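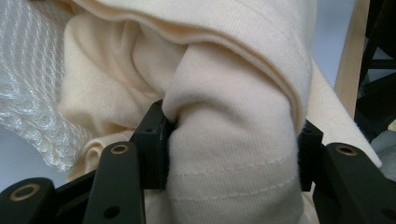 **Laundry tips for the Ondstead robotics club, collected by Khoa Bùi**

When I took over the Ondstead after-school club in July, I thought I would be spending my evenings on wiring and code. I have spent a good many of them on laundry. The kids' project this year is called Gikell, and its whole job is to learn how to pick up and sort clothes, so we handle a lot of clothes! Parents keep asking me what we've picked up along the way (several of you do more washing in a week than I do in a month), and so I've written down the tips that have held up on our work table and at my own house too.

**Grab the thick part.** Our students started out pinching shirts by whatever bit was nearest, and with thin knits you get one layer, it stretches, and the rest slides off. Gather a good fat fold first and then close on it. A hem is a lovely place to hold, with its two rows of stitching and the doubled cloth between them. I do this now when I'm pulling wet things out of my own washer, and my T-shirts have stopped growing at the neck.

**Go easy on the squeeze.** Close until the cloth bulges a little between the jaws and then stop. The same goes for clothespins, skirt hangers and those clips that come on the sock dryers. If a clip leaves a dent in soft cotton, move it down to the side seam, where it won't show, or rub the dent between damp fingers and lay the shirt flat for a while.

**Keep mesh away from fuzzy knits.** Mesh laundry bags and soft jersey seem to find each other in any pile. We sort the netted things out first, before anybody touches a shirt. At home, zip the bag all the way and tuck the pull under its little elastic garage if it has one. An open zipper will chew a jersey hem in one wash.

**Shake, then find the hem.** A bunched-up shirt is a puzzle, and you can waste a lot of time turning it over looking for a sleeve. Give it one shake from any edge you've got, let it hang, and run your hand along until you feel the turned-under seam. Follow that to a corner. Đàm, our oldest student, taught this to the younger ones and now they teach it to me.

**Clean the lint out of moving parts.** Pale cotton sheds more than you'd think. Every 13 picks we stop and wipe the grippers with a dry paintbrush, the cheap one-inch kind, getting in around the pivots. No oil near the cloth, please! I keep a second brush by my dryer for the lint slot, and it gets in where the vacuum nozzle won't.

**Wash practice shirts without softener.** Softener makes knits slippery, and the students' grips got worse the one time somebody's kind grandmother used it. Plain detergent, cool water, low heat. It's better for towels as well.

**Write it on the chart.** The kids log each try, with the kind of cloth, where it was held and whether it dropped. We're at 359 tries, with 310 good ones, and the 11 worst are all from the same silky scarf, which has been retired to the dress-up box.

The club will be showing Gikell at the Tasinano fair. If you have clean cotton T-shirts to spare, any size, stained is fine, please leave them in the bin by the workshop door. Buttons and zippers can stay on. We'll be needing those for the next round.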